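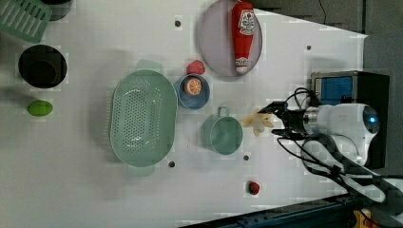
pentti_l
OK, need opinions on play kitchen storage. My two share one set and it has quietly taken over (I'm over 100 pieces in now, counting every grape). The big mint green colander is the one I can't place! It has a handle at both ends and holes all over, so it won't nest in the black pot and it hogs a whole shelf. Do I hang it? Toss it?

garkine_mom
Don't toss it! Ours IS the storage. All the fruit goes in, colander goes on the shelf, done.

Lenni Ikonen
Disagree, sorry. Little stuff like that red berry ends up at the bottom and the kids dump everything out to get it. I'd do a shallow bin for food and hang the colander by a handle.

trosbridge22
Hooks are great until a 2 year old swings on one. Ask me how I know.

garkine_mom
Lenni, they dump bins too lol. At least a colander is easy to rinse with everything in it.

pentti_l
Hmm, rinsing is a good point, that orange half gets chewed on a lot. What about the dish rack, does anybody let the kids use it for mugs and plates?

Lenni Ikonen
Yes, plates in the slots. Mugs never stay put in ours.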